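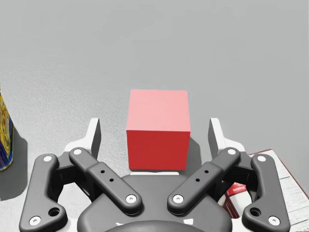
Grebes on Small Lakes - speaker notes

Evening talk, Pindville nature center. Start at 7:00, doors at 6:30. Allow 40 minutes plus questions.

Opening

Welcome everyone. Give my name, I-seul Jin. Say that I have been watching birds on Plirside Lake for six years and that I keep a notebook, and that most of what I say tonight comes from the notebook and the rest from books.

Ask who has seen a grebe this year. Ask who has seen one and called it a duck. Wait for hands. Most people have done the second one, me included.

Tell them the talk has four parts: what a grebe is, how it lives through the year, what I have seen at Plirside, and how to watch without causing trouble.

Part one: what a grebe is

A grebe is a diving water bird. It belongs to its own family, the Podicipedidae. Don't spend long on the name. It sits low in the water and from a distance it looks like a small duck with the wrong bill.

The bill is the first thing to check. A duck has a flat, wide bill. A grebe has a pointed one, and on the pied-billed grebe it is short and thick, closer to a chicken's bill.

Then the tail. A duck has one you can see. A grebe has hardly any, only a tuft of fluffy feathers, often pale.

Then the feet. Ducks have webbing between the toes. A grebe's toes are separate and each toe has flat lobes along the sides. On the push stroke the lobes spread out, and on the return they fold back. The legs are set very far back on the body. This makes the bird a strong swimmer and a very poor walker. If anyone asks why they never see grebes standing on the lawn with the geese, this is the answer.

Hold up the foot drawing here. Pass it down the left side of the room and ask for it back at the front.

The kinds we may see near Pindville:

Pied-billed grebe. Brown, small, stocky. Black ring on the bill in the breeding season. Stays hidden in cattails much of the time. The one most people in this room will have seen.

Horned grebe. Passes through in spring and fall. In winter plumage it is black and white with a clean white cheek. Red eye in all seasons.

Eared grebe. Like the horned in winter but dirtier on the face, thinner neck, bill tipped up slightly. I have it only twice in the notebook and I am not sure of one of them.

Western grebe. Large, long white neck, yellow-green bill. Rare here. Mention it because somebody always asks about the dance. Say yes, they run across the water side by side, and no, I have not seen it at Plirside.

Part two: the year

Spring. The pied-bills come back as soon as there is open water. You will hear them before you see them. The call is loud and odd for such a small bird, a run of cow-cow-cow notes that slows down toward the end. Play the recording once. Check the volume first, it was too loud last time.

Nesting. The nest is a floating pile of dead plants, fixed to standing stems so that it doesn't drift. It looks like rubbish caught in the reeds. Both birds build. When the adult leaves, it often pulls wet plants over the eggs. People find a heap of muck and have no idea there are eggs in it, and that matters for anyone in a kayak. Come back to this in part four.

Eggs. Usually four to eight in the pied-billed grebe. They start out bluish white and get stained brown by the wet nest. Incubation takes a little over three weeks. I put 23 days in the notebook for the one nest I could follow from the path, and that is counting from the first day I saw an adult sitting, so the real number may differ.

Chicks. Striped head and neck, black and white, with some reddish marks. They can swim soon after hatching but they get cold easily, so they ride on a parent's back, tucked in under the wings. Sometimes all you see is a small striped head sticking out. The adult may dive with chicks still on board.

Pause here. People like to talk to each other about this part, so let them have a minute.

Food. Small fish, crayfish, water insects, frogs now and then. Crayfish are a large part of it for the pied-bills, which fits with the thick bill.

Feather eating. Grebes eat their own feathers, a lot of them, and feed them to the chicks as well. The usual explanation is that the feathers form a pad in the stomach that holds back fish bones until they are soft enough to pass, or lets them be brought up again as a pellet. Say that this is the usual explanation and leave it there. Last time I got into a long discussion with a man in the second row and lost ten minutes.

Sinking. A grebe can press the air out of its feathers and let itself down until only the head shows, like a submarine. It does this when it is nervous. If a bird you were looking at vanishes with no splash, look along the edge of the reeds for a head.

Late summer. By August the young are nearly full size but still have stripes on the face. This is when I get the most phone calls about strange birds.

Fall and winter. Our pied-bills leave when the lake freezes. They migrate at night. Because the legs are so far back, a grebe needs a long run over water to take off. Sometimes one comes down on a wet parking lot by mistake and can't get up again. Tell people what to do: keep the dog away, put a towel over the bird, place it in a box with a lid and air holes, and call a licensed wildlife rehabilitator. Watch the bill, it is sharp. Don't throw the bird into the air.

Part three: Plirside

Describe the lake for people who haven't been. Long and narrow, shallow at the north end, cattails on both sides there. Boat ramp at the south end. The path follows the east shore and passes one bench with a view into the reeds.

My records. I have 143 visits written down. Most are early morning, before 8:00, so the notebook says more about mornings than anything else. Be clear on this.

Nests. I have never gone looking for nests by boat. All of mine were seen from the path or the bench, so there were surely others. In a good year I have had three families in view over the season. In the dry year I had none. The water dropped and the cattails at the north end stood in mud, and a floating nest needs water under it.

Highest count. 22 pied-billed grebes in one morning, in fall, all resting in the middle of the lake. They were gone the next day.

Neighbors. Coots nest in the same reeds and there is a lot of chasing. A grebe will go under and come up beneath a coot to drive it off. I have seen this several times and the coot gets a bad surprise. Snapping turtles take chicks. I saw this once. Skip it if there are small children in the front row.

The Plidska pond. Someone will ask. It is smaller and has steep sides with no reeds, and I have had grebes there only on passage. If the bank is ever planted, that could change, but I don't know of any plan to do it.

Part four: how to watch

Binoculars are enough. Eight power is easier to hold steady than ten. A scope helps at the south end and is a nuisance everywhere else.

Stay in one spot. A grebe dives for half a minute or so and comes up somewhere else. If you walk toward where it went down, it will have moved away from you by the time it surfaces. Sit on the bench and let it come back.

Kayaks and canoes. Keep out of the cattails from spring until late summer. If a brown bird slides off a heap of weeds in front of you, back out the way you came. Don't wait to see if it returns. It won't while you are there.

Fishing line. Take it home. Grebes get tangled in it, and a tangled diving bird drowns.

Bread. Grebes don't eat it. It brings in geese and mallards, and they crowd the edges.

Write things down. Date, time, place, number of birds, what they were doing. Also write down the visits with no grebes. I didn't do this in my first year and I regret it, as I now can't tell a morning with no birds from a morning I stayed in bed.

Questions I usually get

Is a grebe a kind of loon? No. They look alike and both dive, but they are not close relatives. Studies place the flamingos nearest to grebes. People don't believe this, so have the book on the table with the page marked.

Can they fly? Yes, well enough to migrate, but they would much sooner dive than fly when something bothers them.

Do they mate for life? I don't know for ours. The birds have no bands and I can't tell one from another.

How do you tell male from female? With pied-bills, mostly you can't. The male is a bit larger. Side by side it may show.

Closing

Thank the center for the room. Sign-up sheet for the morning walk is by the door. We meet at the boat ramp at 6:45 and walk to the bench and back. Rubber boots if it has rained. Get the foot drawing back.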